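Mesa de comedor Nastilel: opinión después de un invierno de uso

Compramos la Nastilel en otoño para sustituir una mesa heredada que cojeaba y que ya no admitía más calzos. La escribo ahora, en abril, porque cuando la buscaba solo encontré opiniones de gente que la había montado el día anterior.

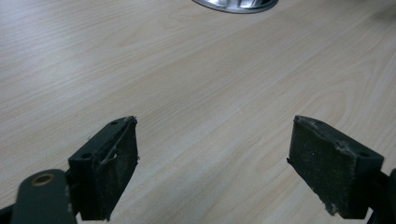
El modelo que tenemos es el de tamaño medio, el que la tienda Kosine anuncia para seis personas. Seis caben, aunque los de las cabeceras se quedan con poco sitio para las piernas por culpa del travesaño. Para cuatro es muy cómoda y para comer a diario dos personas sobra mesa por todas partes, cosa que en mi caso buscaba, porque la mitad la uso para trabajar.

Compra y entrega

El pedido lo hice por la web de Kosine. El proceso es sencillo salvo la elección de franja de entrega, que no se puede cambiar una vez confirmada. Me tocó un jueves por la mañana y tuve que pedir permiso en el trabajo. Los repartidores fueron puntuales y subieron los bultos hasta la puerta. Meterlos en casa se paga aparte, y ese detalle aparece en las condiciones pero no en el resumen del pedido.

Llegaron 3 bultos: el tablero, las patas y una caja más pequeña con el travesaño y los herrajes. El tablero venía bien protegido, con cantoneras de cartón en las cuatro esquinas y una lámina de espuma por cada cara. La caja de los herrajes traía un golpe en un lateral, sin consecuencias. Conviene abrirlo todo el mismo día, porque el plazo para reclamar daños de transporte es corto.

Montaje

Las instrucciones son dibujos sin texto. Se entienden bien hasta el paso de las patas, donde hay que fijarse en que las delanteras y las traseras no son iguales: cambia la posición del taladro para el travesaño. Yo puse una al revés y tuve que desmontarla. Si antes de empezar se dejan las patas en el suelo por parejas, el error se evita.

Hacen falta dos personas para dar la vuelta al tablero. Una sola puede hacer el resto. La llave que viene incluida sirve, pero es corta y acaba doliendo la mano; con una carraca se tarda la mitad. Los tornillos entraron todos sin forzar y sobró uno, que guardé en el cajón de la cocina.

Un consejo que no aparece en las instrucciones: apretar los tornillos de las patas solo a medias, poner la mesa de pie, empujarla un poco a cada lado y apretar entonces del todo. La nuestra quedó firme a la primera. Lleva unos niveladores de plástico en las patas que se ajustan a mano y que en un piso antiguo como el mío se agradecen mucho.

Uso diario

La estabilidad es lo mejor que tiene. Escribo a máquina con bastante fuerza, según me dicen en casa, y la mesa no se mueve. Tampoco vibra cuando alguien se apoya al levantarse, que era el problema de la anterior. En febrero volví a apretar los tornillos y apenas cedieron un cuarto de vuelta.

La altura es la normal. Con las sillas que ya teníamos queda bien, pero una silla con brazos no entra debajo. Medí mal y tuve que devolver dos que había comprado a juego, así que recomiendo medir desde el suelo hasta el borde inferior del travesaño y no hasta el tablero.

El acabado aguanta las cosas normales de una casa. El café y el vino salen con un paño húmedo si no se dejan toda la noche. Con la cúrcuma hubo más trabajo: quedó un cerco amarillo que fue desapareciendo en una semana de pasar el paño con jabón neutro. No he usado ningún producto especial. En la tienda intentaron venderme un limpiador de la marca Shezi y lo dejé pasar; el jabón de siempre ha bastado.

Para el calor uso salvamanteles y no he hecho pruebas. El folleto dice que no se apoyen recipientes recién sacados del fuego y me lo creo.

Donde sí se nota el uso es en los cantos. El lado que da al pasillo se ha llevado golpes de la aspiradora y tiene dos marcas pequeñas. Solo se ven agachándose, pero están ahí. Si hay niños con bicicletas o patinetes dentro de casa, yo pondría la mesa lejos del paso.

Lo que no me gusta

El travesaño, ya lo he dicho. Entiendo que es lo que da firmeza, pero podría ir más alto.

El servicio posventa tampoco me convenció. Pedí un nivelador de recambio – se me partió uno al arrastrar la mesa, culpa mía – y pasaron tres semanas entre el primer correo y la pieza. Me contestaron siempre con educación y no me la cobraron, pero a mitad de camino me pidieron de nuevo la factura que ya había enviado.

Y el olor de los primeros días. No era fuerte, aunque con las ventanas cerradas se notaba al entrar. Ventilando por las mañanas desapareció antes de que acabara la segunda semana.

Comparación con la Histel

Antes de decidirme estuve mirando la Histel, que costaba casi 200 euros más. La vi en exposición. Es extensible y el mecanismo corre suave, pero con el ala abierta se notaba un escalón entre las piezas y al apoyar el codo en el extremo bajaba un poco. Quien reciba a mucha gente en casa probablemente la prefiera igualmente. Nosotros juntamos a más de seis en Navidad y poco más, y ese día ponemos una mesa plegable al lado.

¿La volvería a comprar?

Sí, en el mismo tamaño. Esperaría a una rebaja, porque dos meses después de mi compra la vi más barata en la misma web. También pagaría el suplemento por la entrega dentro de casa: el tablero pesa y el giro de mi recibidor es estrecho.

Puntuación: cuatro sobre cinco. Le quito un punto por el travesaño y por la espera del recambio. Si cambia algo con el uso, actualizaré esta opinión después del verano.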